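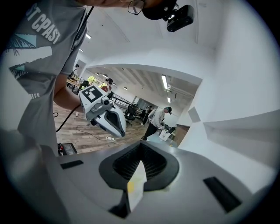
Does anybody here print lettering across a sleeve seam on purpose and live to enjoy it? I have an order for 16 shirts for my cousin's bowling league and the league has Opinions. They don't want a logo on the chest like normal people. They want the town name in enormous capitals starting somewhere near the collarbone and heading off down the arm, the way it goes on the gray tee with the big white letters running diagonally over the shoulder and sleeve. They also want a teal, black and white graphic under it, because why stop at one problem. I have a flat press, a roll of white heat transfer vinyl from Jevis and up to 3000 hours of experience pressing things onto the parts of shirts that lie down. The seam does not lie down. My test piece looks like a sidewalk with a tree root under it. Ideas welcome, including "tell them no," though I've already been paid.

pressedforcash

----

inkandregret
Reply, 9:42 pm

Tell them no.

OK, now that that's over with. You can't win with vinyl over a seam on a flat press. The seam holds the platen up, so you get great pressure on the seam and none on either side of it, and three washes later the letters start to wave at people. Put a pressing pillow inside the shirt so the seam sinks into it. You want the kind with foam in it, cut small enough to fit into the shoulder. Mouse pads work if you're cheap, and your user name suggests you are.

----

gussetgus
Reply, 9:58 pm

The expensive way is to print before the shirt is sewn. Cut panels, print the front piece and the sleeve piece separately, sew them up afterward and pray that the two halves of the letter meet. They will not meet. They'll be off by the width of one noodle, and that noodle is all you will see for the rest of your life. I did this at a factory for six years. We called it "close enough for a sleeve."

----

pressedforcash
Reply, 10:15 pm

I can't sew, so praying would be the whole process.

@inkandregret I do have mouse pads. One has a cat on it. Will the cat transfer?

----

inkandregret
Reply, 10:21 pm

Put parchment over the cat.

----

tencolorpress
Reply, 11:03 pm

Going to disagree with the pillow crowd. Pillows are fine for a zipper or a polo placket, where you're going near a bump. Going straight across one with a solid white letter is a different animal. The vinyl bridges the little valley next to the stitching and you've built a tent. Looks lovely on the hanger. Then somebody raises an arm, and these are bowlers, so I assume arms will be involved.

Cut the design at the seam. Weed out a thin strip on each side, press the body part first, then turn the shirt and press the sleeve part. From any distance at which a polite person reads a shirt, the eye fills in the gap. Sports jerseys have been getting away with it forever.

----

inkandregret
Reply, 11:10 pm

"Tent" is what you get when you don't re-press from the inside. I've got shirts out there with solid letters over the shoulder seam that are older than some of the posters on this board.

----

tencolorpress
Reply, 11:14 pm

Older, or washed?

----

inkandregret
Reply, 11:16 pm

I didn't come here to be cross-examined.

----

plastisol_paula
Reply, 7:20 am

Morning. Screen printer here, so naturally I think you're all using the wrong tool. Ink over a seam doesn't peel. What it does is pool on one side and skip on the other, and you get a line of bare shirt right alongside the stitches. The trick is to call it "vintage." People pay more. I'm serious, I had a customer reject a perfect sample because it looked "too new" and then approve the one where the squeegee had hopped.

For a multicolor graphic below the lettering, keep it well clear of the armpit. Anything with spikes or thin points that ends up near the side seam will get folded every time the wearer sits, and the points go first.

----

pressedforcash
Reply, 7:48 am

The bowlers want flames. I should have mentioned flames earlier. I think I was protecting myself.

So: flames are all points. Should I be worried?

----

plastisol_paula
Reply, 7:55 am

Yes. Round the tips off a little in the cut file. From the next lane it'll still read as fire. Possibly as lettuce.

----

hemlineharry
Reply, 12:31 pm

Nobody has asked what the shirts are made of, so I will. If it's a blend with much polyester in it, turn the heat down or you'll get a shiny rectangle where the platen sat, and you will have to sell the shiny rectangle as a feature. Also white vinyl on cheap dyed poly can go faintly pink if it's red, faintly gray if it's black. I found this out with an entire soccer team.

----

pressedforcash
Reply, 12:50 pm

They're the Sernora heavyweight tees, all cotton, dark gray. I bought them through Jatuven in November when there was a sale, back when I thought this was going to be a chest logo and an early night.

----

hemlineharry
Reply, 1:04 pm

Good, cotton forgives. Pre-press for a few seconds first. Heavy cotton holds more damp than you'd think, and steam under white vinyl makes those tiny bubbles that look like a rash.

----

gussetgus
Reply, 1:40 pm

Heavyweight also means a heavier seam. Just so you've got something to look forward to.

One more thing about the diagonal. Lay the shirt flat and the letters look fine. Put a body in it and the shoulder rotates everything, so the last letters slide around the back of the arm. Decide which letters you can afford to lose. If the name still makes sense with one missing at either end, you're in good shape. If losing one makes it spell something else, check that before you cut. I say this as someone who once delivered a box of sweatshirts to a place called Orbán Assembly Hall and had to go and get them back.

----

tencolorpress
Reply, 1:52 pm

You can't leave that there.

----

gussetgus
Reply, 1:55 pm

I can. It was a church group.

----

pressedforcash
Reply, 4:30 pm

Update. Tried both methods on one of my own old shirts, pillow on the left shoulder and the split on the right, so now it looks like the shirt is arguing with itself. Capitals about as tall as my palm. Findings so far:

The cat mouse pad is fine. The parchment has a ghost of a cat on it.

Pillow side looks better. It really does, the letter goes straight over and you'd swear somebody knew what they were doing.

Split side looks a bit like a ransom note up close but when I swing my arm nothing pulls. On the pillow side I can feel the letter thinking about leaving.

Both going in the wash tonight, inside out, cold, then dryer on hot because that's what the bowlers will do no matter what I put on the card.

----

inkandregret
Reply, 4:41 pm

Did you re-press from the inside?

----

pressedforcash
Reply, 4:44 pm

I did not re-press from the inside.

----

inkandregret
Reply, 4:45 pm

I rest my case.

----

tencolorpress
Reply, 4:49 pm

You said you didn't come here to be in court.

----

plastisol_paula
Reply, 8:12 pm

Before you cut the real ones, charge more. Two placements plus a graphic is three trips to the press per shirt even if everything goes right. I know you've been paid. Send the cousin a picture of the arguing shirt and ask which side they want, with a price next to each. You'd be surprised how fast people rediscover the charm of a chest logo.

----

pressedforcash
Reply, 9:27 pm

Did that. Cousin wants the pillow side at the split side's price. Cousin also asks if it can go down both arms.

Wash results tomorrow. If I stop replying, the vinyl's on the cheap shelf in the garage and you can split it among yourselves.

Views: 2116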